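Stamard Aid Pledge Shrinks on a Second Reading

December 22, 2018 – When ministers from Nerside and Stamard stood at a podium in October and promised to resettle 600 displaced families before winter, the announcement was carried almost word for word by most outlets in the region. The follow-up report, released late on Friday with no press conference, has had far less attention. It is easy to see why the two governments might prefer it that way.

According to the report, 38 families have been moved. Another 200 are listed as "in process," a term the document never defines. The rest are not mentioned at all, except in a footnote that refers readers back to the original pledge.

Officials blame the closure of the Gimari crossing, which they describe as an unforeseen security matter. That is hard to square with the record. The crossing has been shut on and off for years, usually after one side moves troops closer to it, and both governments had troops there when the pledge was signed.
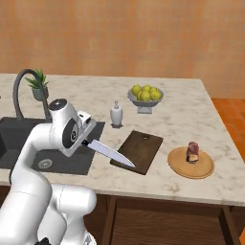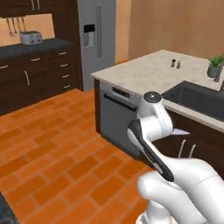
Then there is the money. The joint relief fund has spent 70 percent of its first-year budget, and the largest single item is "site security and access." Housing comes fourth. A spokesman for the fund said the spending reflected "conditions on the ground" and declined to name the companies that hold the security contracts.

Uriel Fuentealba, a researcher who has followed the camps outside Shukla since they opened, is not impressed by the explanation.

"They counted people as helped when they were put on a list," he said. "Families I spoke to in October are in the same tents. Some of them didn't know they were on a list."

The report does claim progress on schooling and clean water at Shukla, but it gives no dates and no attendance numbers, and outside monitors have not been allowed in to check. Both governments say access will be granted "when conditions permit" – the same words they used last year.

Meanwhile, the fighting that drove these families out gets a single paragraph. Arms sales by the two governments that signed the pledge get none.

A second round of talks is planned for the new year in Nerside. The agenda has not been made public, and camp residents have not been invited to send anyone.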